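**Trasum Opens Its Repair Library to Every Neighborhood in the Jisis Valley**

*Free lending of tools, parts and know-how begins in April, with evening hours until 9 p.m.*

JISIS — Trasum, the community repair group that has been mending toasters, lamps and radios out of the old Zorik shoe store, is pleased to announce that its Repair Library will open to all residents of the Jisis Valley this April. Until now, borrowing was limited to households within walking distance of the shop, and we have heard from a great many people on the far side of the river who would very much like to join in. We're delighted to be able to say yes to them at last!

The library works much like the kind with books. Members come in, choose the tools they need and take them home for up to two weeks. The shelves now hold 2,326 items, from tiny screwdrivers and soldering irons to sewing machines, clamps and a well-loved set of bicycle stands. Membership is free, and so is the advice at the front counter, where there is usually a pot of coffee going and somebody glad to talk about hinges.

Over the past year, neighbors brought 2,580 broken things through our door, and a good number of them went home in working order. Lamps were the most common visitors, followed by kitchen mixers and — to our surprise — talking dolls, some of them older than the people carrying them. We learned a lot from those dolls.

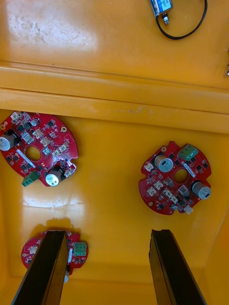

*Red circular circuit boards in a yellow plastic tray.*

Along with the wider lending area, Trasum is starting a series of evening classes called Vida, named for the street where the group held its first repair night under a borrowed awning. The first classes will cover sharpening kitchen knives, rewiring a table lamp, patching a winter coat and getting a stubborn zipper to behave. Each class runs 2 hours and starts at 6:30 p.m., and there is no need to bring anything except the item you would like to work on. If you don't have one, come anyway and we'll find you something from the back shelf, which is never short of clocks.

Roughly 819 households have already signed up for membership, and we would love to see that number grow. New members need only bring something with their current address on it. Children are welcome at all classes when they come with a grown-up, and the knife class is open to ages 16 and up.

We are also happy to accept donations of hand tools, buttons, thread, extension cords and small appliances, whether or not they run. Please drop them at the side door during open hours — large furniture is more than our storeroom can manage just now.

**Opening hours from April:** 10 a.m. to 9 p.m., with the tool counter closing at 8:30 p.m.

**About Trasum**
Trasum is a nonprofit repair group serving the Jisis Valley. It runs the Repair Library, the Vida evening classes and a monthly mending table in the former Zorik store. Press visits are welcome during open hours; please ask at the front counter.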